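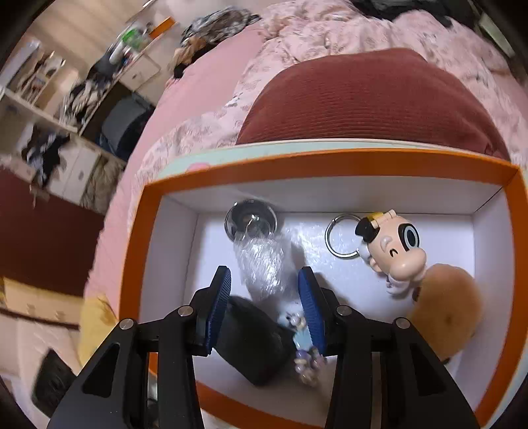
Parallel-link hand grippers have a long list of small design choices, and finger pad geometry is the one that gets changed most often. At Drirkach, a hardware shop in Mistville that builds hand-held grippers for data collection, the pads have been through more revisions than the linkage, the trigger and the camera mount together. The current set is ridged blue rubber, fitted to the inner faces of two jaws that converge toward the tips, and the work it is asked to do is deliberately ordinary: reaching into a cardboard box for a soft fabric pouch, a beaded trinket, a keychain figure or a lump of bubble wrap. Items like these load the pads in very different ways, and a pad tuned for one tends to do poorly with the others.

Print this article | E-mail this article

Setareh Shokri, who runs the comparison at Drirkach, settled on three pad types for the spring trial. The first is a flat rubber pad of uniform thickness. The second is the ridged pad. The third is a hollow pad with internal ribs, which folds around an object under load. All three mount on the same flat black arms, so a pad change takes a few minutes and leaves the jaw travel unchanged.

"We wanted one variable," Shokri says. "Same arms, same camera, same operator for a full block. Then change the pad and run the block again."

The trial covered 253 picks. A pick was scored as good if the item left the box and stayed in the jaws until the operator opened them over a tray. Dropped items, double picks and picks that needed a second approach were logged separately. Jaw opening was read from the wrist camera, which looks down past the linkage and keeps both fingertips in view.

Results split by object type. On rigid items with a flat face, the flat pad and the ridged pad could not be told apart. On soft pouches the ridged pad did better, mainly on the first approach. The ridges pull a fold of fabric up between the tips, and once a fold is trapped the grip holds at low force. The flat pad tended to slide over the cloth and close on itself.

Bead strings went the other way. A string has little stiffness and a lot of gaps, and the ridges sometimes caught a single bead and let the rest hang, which shifted the load and let the string swing. The hollow pad had the fewest drops here. It also had the slowest cycle time, as operators closed it further to be sure of the hold.

Bubble wrap was the hardest item for all three. It compresses, springs back and reflects light into the camera. Fuzzy items such as pom-poms gave almost no trouble with any pad, although loose fibers built up on the ridges and had to be brushed out between blocks.

Pad angle turned out to matter as much as surface. With the tips converging, the first contact is made low, close to the box floor, and thin items can be picked without pushing down. The cost is a smaller contact patch on tall objects. Drirkach tried a parallel tip in August and dropped it after two weeks. Operators were pressing the jaws into the cardboard to get under flat items, and the pads wore at the corners.

Wear is now tracked by block. The ridged pads are replaced after 66 blocks, or sooner if the ridge height at the tip falls below the drawing limit. Pivot screws are checked at the same time. Play at the pivots shows up in the camera data as a small offset between the two fingertips, and it is easily mistaken for a calibration error.

Yasaman Ghaffari handles the arm side of the project at Chrysikopoulos, a controls firm in Prultomville. Her group takes the hand-held recordings and replays them on a bench arm fitted with the same jaws and pads. The match between the two is the main reason to keep the hardware identical. "If the hand tool has a ridged pad and the arm has a flat one, the closing point is wrong by more than 2 millimeters on fabric," Ghaffari says. "The controller can absorb that on a block of wood. On a pouch it misses."

Her group has asked for a stiffer backing behind the rubber. Under a hard close the present pad bows slightly at the middle, which a human operator corrects for by feel and the arm does not. Drirkach has cut a first batch with a thin steel insert — the added mass is small, but it does shift the balance of the tool toward the tips, and one operator has reported wrist fatigue late in the session.

The ridged pad stays on the production tool for now. The hollow pad will go through a second round with a shorter rib pitch, using the same boxes and the same scoring sheet. Flat pads will be kept in stock for customers who handle only cartons and hard cases.

Last updated: 4/1/21

This site uses cookies to remember your reading preferences. By continuing to browse, you accept our use of cookies.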